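Print | E-mail

The Folder Called Sort Later

14th June

I own a folder called Sort Later. Inside it is a folder called Sort Later 2, and inside that one is a folder called Desktop Stuff Old, and somewhere below that, at a depth where the file names are mostly numbers, are my tax papers.

I spent this weekend down there. The reason is that my cousin Myrto is getting married in December and wants a picture of our grandmother dancing on a chair at a christening. Everybody in the family remembers this picture. Everybody agrees that I have it. I agreed too, on the phone, in the confident voice of a person who has backups.

I do have backups. I have so many backups that I could not tell you which of them is the original.

Let me lay out how it works, for anybody who thinks they have a problem. In college I had a computer, and when I replaced it I copied the whole thing into a folder on the new one, because I was going to go through it that summer. When I replaced that one I copied the whole thing again, college included. I have done this for every computer since. My current machine is a set of nesting dolls, and the smallest doll has a paper on the causes of the First World War for which I got a B minus.

Then there are the drives in the shoe box. The shoe box is from a pair of boots I no longer own, so the box has outlasted the boots, and I suspect it will outlast me. Some of the drives have labels. One of the labels says "GOOD ONE." Another says "the other one." A third had a sticky note on it once and now has only the patch of fuzz where the sticky note was, so whatever I knew about that drive, I no longer know.

On top of that there is Vimance, which is an online storage account I opened because it was free and now pay for monthly because it isn't, and there is Firnus, a backup program a guy at my old job swore by. Firnus makes what it calls snapshots. I have never needed to get anything back out of it, so I can't say whether it works, but it sends me a little report every week with a green check mark, and I've grown fond of the check mark. I would pay for the check mark alone.

So I started on Saturday morning with the search box. I typed "grandma." This found nothing, since no one in my family has ever called her that, including me when I was naming files. I typed "yiayia" and got a recipe for a lemon soup, saved in a format my computer refused to open. I typed "christening" and got an invitation to a different christening, for a child who now drives.

I typed "chair." I have a surprising number of files about chairs. There was a period when I was going to buy a chair.

After that I did it the slow way, folder by folder, with coffee. Most of what I've been carrying from machine to machine all these years is not mine in any way I can feel. There are manuals for printers. There are eight copies of the same resume, the last of which is called resume_final_USE THIS, and I opened it, and I'm glad I was not hired by whoever used that. There is a spreadsheet of wedding guests from my own wedding, with a column headed "drinks?" in which my mother had filled in her opinions. I had a good long laugh at that and then noticed how many of the people in it are dead now, and got up and did the dishes for a while.

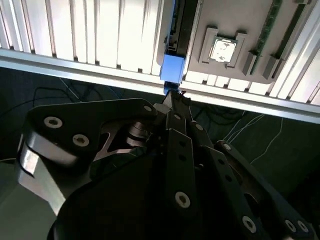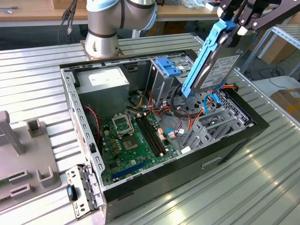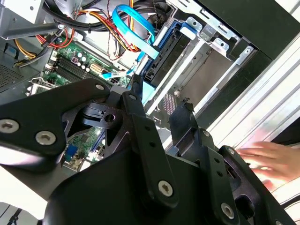
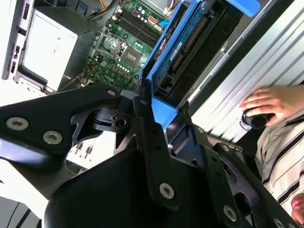
Second from top: a hard drive in its blue caddy, with the open computer case underneath.

By Saturday night I had reached the photos. The computer told me that the folder called Pics From Phone held 1,243 of them. I would like to report that these were memories. A great many were of parking spaces, taken so I could find the car. Several were of the backs of appliances. There were whole runs of the same cat, in the same window, doing the same thing, which was being a cat, and I couldn't bring myself to delete a single one, so now you know how I got here.

I did find some things I'd forgotten. There was a picture of the bakery on the corner of our old street in Britetmont, Urbańczyk's, with its awning down and Mr. Urbańczyk glaring at me from the doorway, since he believed photographs were something the tax office did. I'd have told you I remembered that awning perfectly. I'd have told you it was green. It was brown, with a tear in it, and I looked at it for so long that my tea went cold. If someone had asked me to name something worth saving from that whole neighborhood I would never have said the awning, and it made me happier than anything else in the folder.

That is the argument for keeping everything, I suppose. You don't know which thing is going to be the awning. The argument against is the other 1,242.

My friend Glykeria Gavalas takes the opposite view, and she takes it hard. She deletes things. She goes through her phone on the train home and gets rid of whatever came in that day, the way you'd wipe down a counter. She keeps about 80 photographs total and she can tell you where and when each was taken. I called her on Saturday night to complain and she let me go on for a good while.

"So what would happen," she said, "if the house burned down and took the lot?"

I said it was all in Vimance as well.

"And if that burned down?"

I said I didn't think it was that kind of place. She said that everything is in some building or other, and then she asked if I'd called my aunt.

I had not called my aunt. I'd like to stop here and admit that calling my aunt had not crossed my mind. My aunt is Myrto's mother. She has a sideboard. In the sideboard, in the second drawer under the good tablecloths, is every photograph ever taken of anybody in our family, in the paper envelopes they came home in from the drugstore, with the negatives. The system is that they're in the drawer. She has never had a second drawer. She has never migrated anything.

But it was late, and she goes to bed at a time when the rest of us are still thinking about dinner, so on Sunday morning I got back into the folders out of plain stubbornness. I plugged in "the other one." It made a noise like somebody clearing his throat in a library and then showed up on the screen as a drive called Untitled, which had on it a folder called Sort Later.

I want you to picture my face.

It was an older Sort Later. It was Sort Later as it stood three computers ago, before Sort Later 2, and parts of it were things I had thrown out in the meantime in a rare fit of good sense. There was music from a band I was briefly and embarrassingly in. There was half a novel. (It is a very small half. A man arrives in a town in the rain. He gets off the bus, and he is still standing there, I guess, getting rained on, all this time. I felt bad for him.) There was a letter I wrote to a landlord that ran to four pages and quoted the building code, and I must say the writing in that was better than in the novel.

No chair, though. No dancing. I checked "GOOD ONE" and it wasn't. The one with the fuzz wouldn't start at all, so of course I'm now sure the picture is on that, along with anything else I've ever lost.

At ten I called my aunt. I explained what I was looking for and how long I'd been looking. I may have used the word "archive." There was a clunk while she put down the phone, and I heard the sideboard drawer, which sticks, and then some talking to herself, and then she came back on.

"Blue dress or the brown one?" she said.

There are two. My grandmother danced on a chair at two separate christenings, years apart, and may have made a regular thing of it. My aunt is of the opinion that the blue dress is the better picture but that in the brown one you can see my grandfather in the back with his hand out, ready to catch her, looking like a man waiting for a bus. Myrto can have both. I'm driving over for them this week, and I've been told to bring back a casserole dish I've had since last year.

So the picture I've told people for years I have, I have never had. I think what I had was the memory of seeing it in that drawer, and somewhere in all the copying I started counting it as one of my files.

You'd think I would come out of this a changed man. I did delete the printer manuals. I deleted seven of the resumes and then, in a burst of honesty, the eighth. I got rid of the parking spaces, apart from one that had nice light. Then I started a new folder for the things I really want to keep, so they'd all be in one place where I could find them, and I moved in the awning, my mother's drinks column, the landlord letter and the cat. All of the cat.

Vimance wrote to me Sunday evening to say I was close to my limit and to offer me a bigger plan. I looked at what it cost. I looked at the shoe box. I've put off deciding and saved the e-mail, and I think you know where.

Myrto, if you're reading this, your mother has the pictures and I am taking partial credit.

Print | E-mail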